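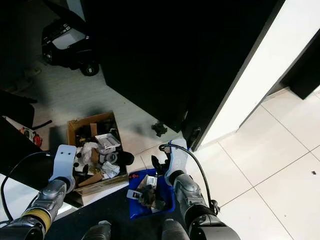 FOR IMMEDIATE RELEASE
22 January 2023

Fultivent Opens Its Clear-Out Weeks, and Everyone With a Full Box Behind the Door Is Warmly Invited

FLORNDEN — Most of us have one. It may be a cardboard box that was going to be sorted after the holidays, with crumpled paper still in it, or a blue plastic bin of small odds and ends that has been keeping it company ever since. Fultivent, the neighborhood sorting and reuse shop on Chaudhry Street, would like to help you get to the bottom of yours, and is delighted to announce that its winter Clear-Out Weeks are back for another year.

For the next three weeks, Flornden households can bring in their mixed boxes and bins just as they are, with no need to tidy them first (really, please don't!), and sit down at one of our long tables with a member of staff who will go through everything with them, piece by piece and at whatever speed feels comfortable. Paper and cardboard go one way, plastic trays and lids another, and small electrical things and loose parts get a table all their own, where they can be looked over properly before anyone decides what becomes of them.

"People come in a little embarrassed, and I always tell them they should see my hallway," said Saqib Ansari, who started Fultivent in what used to be a carpet showroom. "A mixed box is just a lot of small decisions that got put off, and it is so much nicer to make those decisions with company and a cup of tea. Last January we had a gentleman stay until closing over one bin, and he went home with the three things he wanted to keep and a very big smile."

Last winter's Clear-Out Weeks welcomed 241 households, who between them brought in 1,957 boxes and bins. Of the items found inside, 3,083 were passed along to new owners through the shop's reuse shelves, and a good deal of paper and cardboard went on to the recycling depot at Brestel.

New this year is a home visit for residents who can't easily carry a heavy box or get one down the stairs. Sadia Dogar, who looks after bookings, has set aside about 70 visits and expects them to go quickly. "We'll work wherever the box happens to be, and that is very often on the floor by a door," she said. "All we ask is enough room to kneel down — and maybe a cushion, if you have one handy."

Table sessions are free and last one hour, though nobody will be hurried out if the next table is quiet. Home visits are also free within Flornden and should be booked at the shop counter. Paint, gas canisters and car batteries can't be accepted, but staff will gladly point you to the right drop-off at Brestel.

Press contact: Sadia Dogar, Fultivent, Chaudhry Street, Flornden. Reporters are welcome to visit during any table session, and to bring a box of their own.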